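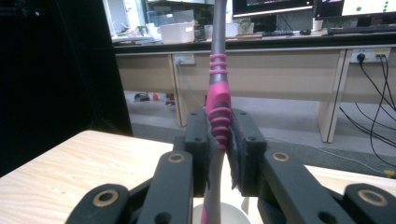 4. Recording grasp demonstrations

This section covers recording with the Stivura hand-held gripper, from checking the tool to closing a session. It assumes that you have finished the calibration in section 3 and that the Clostier recording software is running on the desk computer. If the software shows the tool as uncalibrated, go back to 3.4 before you record anything.

The method described is the one used for the Pradach grasp study. A person holds the gripper, picks up an everyday object and puts it down again. The recordings are then used to train a policy that runs on a robot arm fitted with the same fingers. No arm is needed for any step in this section.

4.1 Before you start

1. Clear a patch of table large enough for the object and for the tool to approach it from any side.

2. Check the lining on the inner face of both finger pads. Replace it if it has come away from the pad or if bare plastic can touch the object.

3. Open and close the fingers a few times. The linkage should move freely through its whole range. If it catches, look for lining trapped at the pivots.

4. Wipe the camera lens with a dry cloth.

5. In the software, choose New session and enter the operator, the table and the object set. The object set cannot be changed once the session has begun.

Note: Room lights should stay as they are for the whole session. If someone switches them on or off, close the session and open a new one.

Caution: Keep fingertips, sleeves and cords away from the linkage arms while the fingers are closing. The arms pinch near the pivots.

4.2 Choosing objects

Long, narrow objects make up most of the Pradach set: handles, tubes, bottles, pens. They can be gripped at many points along their length, and operators tend to settle on one point without noticing. The policy then learns that point and little else. In the first round of the study, trained policies did well when the object stood where the operator had usually placed it and poorly when it was turned or laid flat.

Use at least one object with a textured grip and one with a smooth, shiny surface in every set. Do not use glass, open containers, or anything with a loose lid.

4.3 Recording

6. Put the object on the table or stand it in its holder. Select its name in the list.

7. Hold the gripper clear of the object with the fingers fully open. Press Record and wait for the tone.

8. Bring the fingers round the object in one steady movement. Do not hover. If you miss, open the fingers, move back and try again without stopping the recording. Misses followed by a good grasp are kept.

9. Close the fingers until both pads touch, then squeeze until the object no longer slides. Soft tubes need less force than you expect.

10. Lift, hold still for a moment, and lower the object to the table. Open the fingers and draw back.

11. Press Stop. Mark the demonstration as Good, Missed then good, or Discard.

12. Before the next demonstration, change the position of the object and the point at which you will grip it.

Record 50 demonstrations of each object. The software shows a running total beside the name and greys the name out when the total is reached.

Note: Keep the pads square to the object. A tube gripped at a slant will roll as it is lifted, and the force reading for that demonstration will be too low. 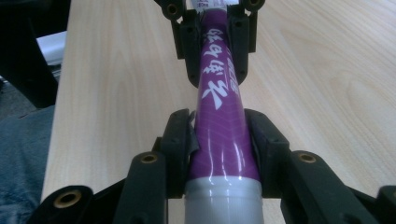 Martim Carvalho: We had trouble with step 12. People on our team moved the object each time but went on gripping it in the same place, slightly below the middle. We now set the grip point from a printed list, in shuffled order, and the operator reads the next line before pressing Record. It slows things down a bit. Lay-flat grasps improved most after we made the change, and I would suggest making the list part of the standard procedure.

A grip list can be loaded from version 8 of the software onwards. Go to Session, then Prompts, and choose the file. The next grip point is then read aloud after each Stop. Lists made for the older Yadav tool also work, but check that the end marked as zero is the same.

4.4 Closing the session

13. Choose Close session. Leave the tool connected until the copy bar is full.

14. Open the review window and look through every demonstration marked Missed then good. Change any that have no clear grasp to Discard.

15. Put the gripper back on its stand with the fingers open. Storing it closed flattens the lining.

4.5 How much data is enough

In the study, policies trained on 1000 demonstrations with varied grip points picked up unseen tubes and handles more often than policies trained on the same number with grip points left to the operator. Adding more demonstrations of the second kind made little difference. If time is short, record fewer demonstrations per object and use more objects.

Sessions recorded before 5/28/22 do not store the grip point. They can still be used for training, but leave them out of any comparison of grip lists. To exclude them, tick Grip point present in the export window.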